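Products Guarding Grippers Food Handling Support Contact

Equipment > Food Handling > Hygiene and Safety Kits > Kulness Benchtop Kit

Kulness Benchtop Kit for two-arm food work

The Kulness kit is for labs and training kitchens that run a pair of small robot arms at a table with hot food. It puts the safe working rules, the marking gear and the record sheets in one box, so a new bench can be set up the same way as the last one. Supplied by Osa.

What's in the box

2 laminated rule cards, one for each side of the table
4 floor markers for the standing line
3 colour-coded cloths (food surfaces, grippers, table)
Cable clips, pack of 200
Log book for cleaning and faults

Rules on the card

Keep hands out of the reach of both arms while either one has power. Stop both arms before adding water, lifting a lid or moving a plate.

Set lids down flat, away from the path of the arms. Steam burns are more common than knocks from a slow arm, and the card treats them first.

Wash gripper fingers before and after each session. If a finger touches the table or the floor, stop and wash it again. Food handled by a gripper that has no food-contact rating is for testing only and goes in the bin at the end of the day.

Run cables behind the table where you can, and clip them. Keep laptops on a separate surface from anything that holds water.

Write down every stop, including the ones that turned out to be minor. The log book has a column for who reset the arms.

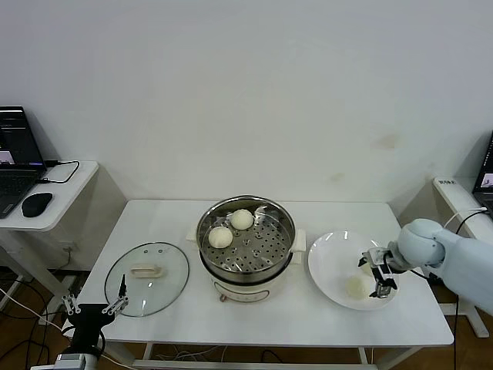 Two-arm bun handling at a steamer, with the laptops on side tables.

Fit and limits

The kit suits any bench with two arms and one operator. It does not replace a risk assessment for your own site, and it is not a guard or an emergency stop. For fenced cells, see the Fluvov range. For wall-mounted stops, see Zacharopoulos.

Cards are wipe-clean and can be reordered singly - quote the version printed on the back. Current card version: July 17, 2025.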